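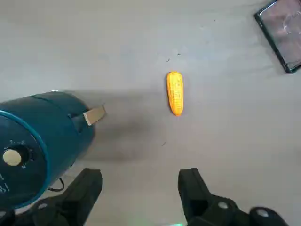 Chapter 12
A Morning Among the Arms

I nearly missed the turning for Tatwood. The sign is small, the lane is narrow, and I was busy rehearsing clever questions in the car, all of which I'd forgotten by the time I had my visitor badge on. It was open day at Sonular, a small firm that works on robot arms for everyday handling jobs, and I'd been promised a proper look at the things we've been talking about on paper for the last few chapters – joints, grippers, reach, all of it.

I'd like you to come along with me in this chapter, in a manner of speaking. Up to now we've treated a robot arm as a set of sums. You know how to work out where the end of an arm will be if you know the angle of each joint, and you've had a go (a painful one, judging by my own students) at doing it backwards. What I hadn't got across, I think, is how odd and lovely it is to stand beside a table and watch those sums go by at the speed of a person laying out cutlery.

My guide for the morning was Hadiza Ekpo, who runs the demonstrations, and she began by asking us all to stand back and say nothing for a full minute. It felt very long! I spent it staring at a piece of toy sweetcorn, a teal appliance with a cream knob on the front, and a pair of black gripper fingers, and wondering how on earth you would tell a machine which of those things mattered.
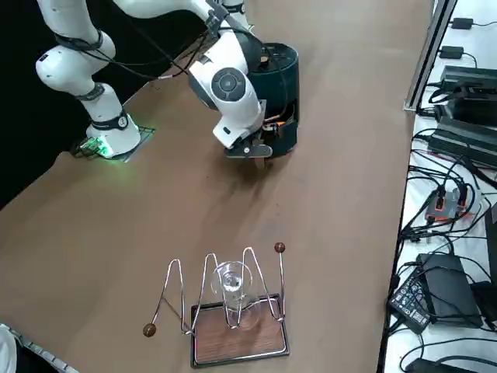 12.1 What the table teaches you

The first thing to notice about a real working table is how much of it isn't robot. There are bases to bolt down, cables to route along the arm so they don't snag, power bricks to find a home for, and a covering on the table top that the cameras can cope with. Hadiza told us she spends more of her week on cables than on anything you'd put in a brochure, and having seen the shelf with the plugs on it I believe her.

The second thing is how awkward ordinary objects are. Take the glass standing in its bent wire holder on the wooden tray. You and I would pick it up without thinking. For a camera, a clear glass is a dreadful thing to look at, as half of what it sees is whatever lies behind the glass, and shiny wire is no kinder. Now take the tall drum. It's a good solid shape, but it's wide compared with the fingers of a small gripper, so you can't simply close on the body of it. You have to look for something narrower to hold, or else push, and pushing a tall thing near its top is a fine way to knock it over.

A visitor from Heitmann asked why they didn't just use a bigger gripper. It's a fair question and you should think about it before you read on. A bigger gripper weighs more, and that weight hangs at the far end of the arm, where every extra gram costs the most effort to hold up. It also gets in its own way around small things (remember the sweetcorn).
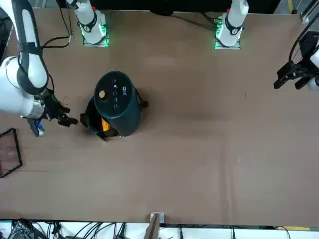
Then there's the matter of two arms sharing one table. I had always pictured this as simply twice as much robot, and I was wrong. Each arm is now an obstacle for the other, and it's an obstacle that moves. If the two bases stand side by side, as they did at Sonular, there's a patch of table both arms can get to, and that patch is the most useful and the most troublesome part of the whole layout. We'll draw it properly in 12.2, so have a pair of compasses handy.

I asked Hadiza how they decide which arm should do what. She laughed and said they used to argue about it over lunch. These days they begin with a plain rule – the nearer arm goes first and the other one keeps clear – and only change it when a job really needs both.
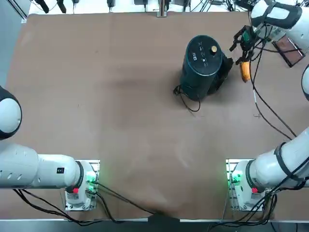
What stayed with me on the drive home was how much depends on where you happen to be standing. From the side you can judge the height of a fingertip over the table very nicely, but you're poor at telling how far away it is. Look down from up high and it's the other way about: the layout is as clear as a map and the heights go flat. I moved round that table several times during the morning and changed my mind at nearly every stop. Keep that in your head for 12.3, where we put more than one camera on the same job and have to make them agree.

Before you turn the page, find a tall tin and a drinking glass, put them on the kitchen table, and try moving each one using only a finger and thumb, held stiff. Write down where you chose to hold it and which way your wrist had to turn. You'll want those notes for the first exercise.

Related in this book
12.2 Shared reach: drawing the overlap
12.3 Two views of one job
12.4 Case study: the Lunari packing bench
Chapter 11 Working backwards from the fingertip
Further reading for Chapter 12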